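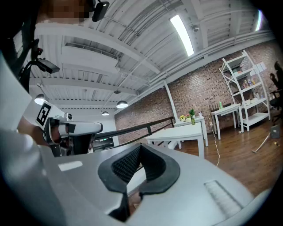
*Two hand-held grippers in use, the far one with its marker card and camera fitted.*

## Revised rules for hand-held gripper recording

The second edition of the recording rules for the Inthanon project takes effect on 22nd June. It replaces the April edition at both sites, Brumen and Forkormont, and applies to staff, contractors and visitors who pick up a gripper for any length of time. The printed copies in the equipment cases should be swapped out before then. Please recycle the old ones so we don't end up with two versions in circulation.

The April edition had 23 rules and the new one has 21. Four were merged into two. The rest keep their numbers where possible, and the list at the back of the printed copy shows what moved.

Tudur Powell went through 206 session sheets from the two sites to see which rules were being followed as written and which were being worked around. Most of the edits come from his notes. The largest group of problems had to do with setup, especially marker cards and camera brackets being adjusted after a session had begun. Second was cords.

### Before a session

**Marker cards.** The card must sit flat in its holder with all four edges held down. It may be tilted, as most of ours are, but the tilt has to be the one written on the setup sheet for that gripper. If a card is creased, scratched or lifting at a corner, replace it. Do not tape over it. Clear tape picks up glare from ceiling lights, and Forkormont lost most of a morning to that in the spring.

**Camera brackets.** Check the bracket by hand for play before the session and again at the midpoint. If it moves at all, stop, tighten it and start a new recording. The old wording said to "note any movement," and people did note it, faithfully, while carrying on with a loose camera. A note doesn't help whoever has to use the recording afterward.

**Cable slack.** With the arm fully stretched out, there should still be slack between the gripper and the first strap. Cables run along the body of the gripper and never across the jaws. Straps are to be snug enough that the cable doesn't swing.

**Labels.** Each gripper keeps its own label for life. Do not move a label to a spare housing. If a housing is replaced, ask Ottilie Kuster for a new number and write the old one on the repair sheet.

### The room

The rules on rooms used to be a single line asking for "a tidy space." We have replaced that, as it meant something different to each person who read it.

- Walk the area you will use before picking up a gripper. Your attention will be on your hands once you start.
- Power cords that cross a walking path are to be rerouted along a wall or covered. This goes for white cords on a wooden floor as much as black ones.
- Long-handled items such as mops and brooms go upright in a corner or out of the room.
- Keep chairs out of the strip between the work table and the next piece of furniture.
- Glass may be used as a test object on tables. It may not be set within a hand's width of the table edge.
- Write down which lamps are on. If one is switched during a session, end the recording there and begin another.

The lamp rule drew the most comments when the draft went around. Several people at Brumen pointed out that their rooms have both ceiling panels and hanging lamps, on separate switches, and that it takes time to list them. We have added a tick box for each lamp group to the session sheet, so it should now take a few seconds.

We considered asking for bare rooms with nothing on the shelves or spare tables and decided against it. The project is meant to cover places as people use them, and plants, cups and bottles can stay where they are as long as they are out of the operator's way. What we do ask is that they are left alone between takes unless the task calls for moving them.

### People

Two operators may work at the same table, each with a gripper, provided they agree before starting who reaches first and who calls the stop. The call is "down." On hearing it, both operators lower their grippers to the table and let go of whatever they are holding, if it is safe to release. Either operator can call it, and so can anyone watching.

Nobody other than the operators comes within arm's reach of a live gripper. The jaws on the current model don't close with much force, but a knuckle caught between them still hurts.

Consent forms now cover everyone who may pass through the room, including people who are only fetching something. Faces are to be obscured before a recording leaves the site's own storage. This was already our practice at Forkormont and is now written down for both sites. If someone asks to be removed from a recording altogether, the request goes to Ottilie, and the recording is held back until she has answered.

Forearms should be bare or in close-fitting sleeves. Loose cuffs catch on the bracket screws. Take off bracelets and watches.

### Breaks and handling

An operator works no longer than nine minutes before setting the gripper down. The April edition allowed longer, and the session sheets show that drops became more common toward the end of a run — usually the object, now and then the gripper itself. Set it down on its flat side with the jaws facing away from the table edge. Don't hang it by the cable.

Pads are checked at every break. Replace a pad if the surface is torn or if it slides in its seat when pushed with a thumb. Wipe the grip areas with a dry cloth. Alcohol wipes are fine on the housings but should not be used on foam parts, which go brittle.

A dropped gripper is taken out of use until it has been checked, even if it looks fine. Put it in the marked tray with a slip saying when it fell and what it landed on. Brumen has been doing this since winter and has some 21 slips on file, most of them for falls from table height.

### Questions and training

Short walk-throughs will be held at both sites during the first week. Tudur will run the ones at Brumen and Ottilie those at Forkormont. Anyone who signed the April edition needs to sign again, and the sign-off sheet is kept with the setup sheets.

Wodeo will accept recordings made under the old rules through the end of the month, provided the session sheet says so in the top box. After that they will be sent back to the site to be redone. Comments on the wording should go to Tudur, with the rule number and, if you have one, the session sheet that shows the problem.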